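Hudow Household Water Readings

Hudow is a set of daily water meter readings from 31 homes in the Diston area, gathered over 17 weeks. It has 3001 rows in one CSV file. Each row gives a home number, the week, the reading in litres and a short note if the householder left one.

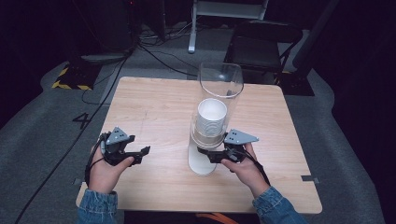 Everaldo Pimentel
Data editor, Hudow

Readings were sent in by text message and typed up by hand. Gaps are left blank and have not been filled in. Homes 4 and 22 changed meters in February, so their totals drop back to zero part way through.

Files
readings.csv: all rows
homes.csv: number of people and type of garden

Version 2 corrects the week numbers for Lopes Road. Street names have been taken out of the notes column. Please use the same home numbers if you join this to the older Sturent file.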